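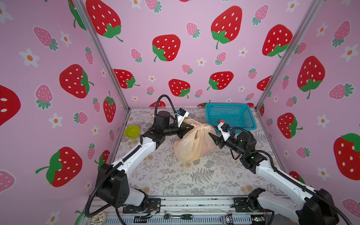 The robot cell at Skatano's Sotville shop is back at its bench after a thorough going-over, and Niall Lindsay, who looks after it, would like everyone to know that the strawberry wallpaper stays. He has spent a good many evenings on the two arms, both bolted to one aluminum rail, and he likes to keep a ratchet wrench and a green and black screwdriver right there on it — handy for the mounting plates, which he checks every 200 runs. The cable conduits, looped over each wrist, get a look too, and a gentle tug at both ends. His logbook now stands at run 2391, and the next full service is planned for November. Neighbors who would like to stop in and watch are very welcome, and Niall is always glad to talk shop!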